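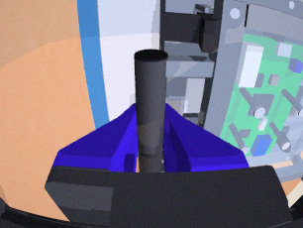
Figure 4. Two blue fingers above a nearly black gripper body (computer rendering).

Open Articles > Libraries and Information Access
Print this article | E-mail this article

4.2 Waiting time and page abandonment

The reading rooms in Kordale and Cundero share one line to the provincial network, and in the afternoon this line becomes slow. We recorded 1,485 page visits during February, all on the public computers. A visit was counted as abandoned when the reader closed the page before the last picture was loaded.

In Kordale, 76 visits were abandoned before any text could be read. In Cundero the number was 84, although the room has fewer computers. Most of these cases fall between 3 p.m. and 5 p.m., when the school students come. Pages with text placed first were kept open longer, also when their pictures were heavy. This agrees with our interviews – readers told us that they accept a late picture, but they do not accept an empty page. 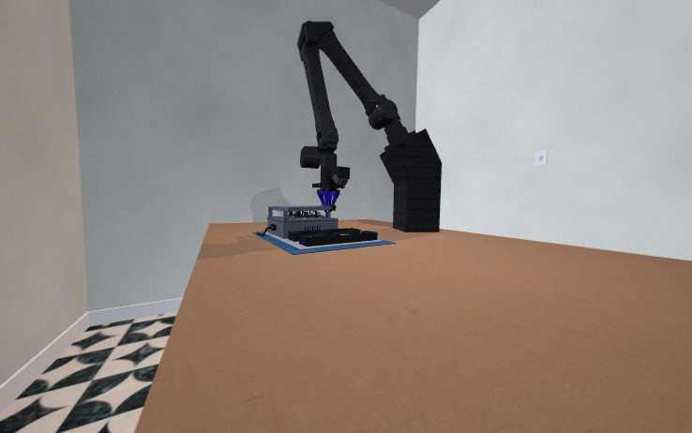

Figure 5. Black robot arm pointing down at a grey electronic device on a brown table (computer rendering).

The Cloltard catalog software makes a small copy of each picture at first request. For a collection of more than 2,000 pages, this first request is the expensive one, and it often happens in the busy hours. We therefore prepared the small copies at night in Cundero only, and kept Kordale without change. The comparison between the two rooms is given in Section 4.3, together with the limits of the Liang log format, which does not separate a closed page from a lost connection.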